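Software Reviews / Robot Tooling / Pukero 3: the demo recorder I stopped fighting with

Posted December 27, 2021

I've been using Pukero since September, first version 2 and now version 3, and I like it enough that I keep bringing it up with people who only asked how my weekend was. It's a desktop program for recording and cleaning up hand-held gripper demos before they go into training. You plug in, hit record, do the task, and it lines up the video with the jaw width and the estimated path of the tool.

My test set was 539 short demos, mostly tabletop jobs with cloth, which is a mean thing to hand any tracker. Version 2 choked on 102 of them and I had to go in and fix the start points myself (a whole evening gone, and then another). Version 3 got through the same set with only a handful I wanted to touch. That alone would have sold me!

The timeline

This is the best part. Jaw width runs as a line under the video, so you can jump to each close and open without scrubbing. Drag a marker and the clip trims itself. Undo works all the way back, even after you save, and I have leaned on that more than I'd like to admit.

Tracking on plain surfaces

Big blank surfaces are where Garside, my old tool, used to drift off sideways. Pukero holds on to much fainter stuff, and there's an overlay that shows you which points it's using, so when a clip does go bad you can see why. I've started leaving scuffs and pencil lines on my work surface. A wide-open jaw takes up a lot of the view as well, and the new finger mask handles that nicely once you've drawn it. You draw it once per tool and it sticks.
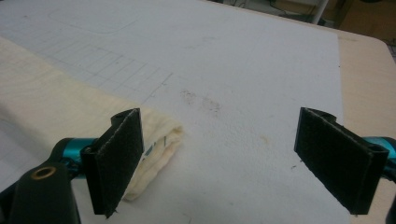 Export

Fast, and the files loaded into our Stesach training scripts on the first try. I do wish you could name the columns yourself. The batch window also hides its progress bar if you make it too narrow, which had me thinking it had frozen.

Gripes

Startup is slow. The help pages still show version 2 menus in places. And the Kistness plug-in for planning replays only reads one clip at a time, so checking a long session means a lot of clicking.

Would I go back? No way. If you record demos every week, try it on your worst batch first and watch the overlay while it runs.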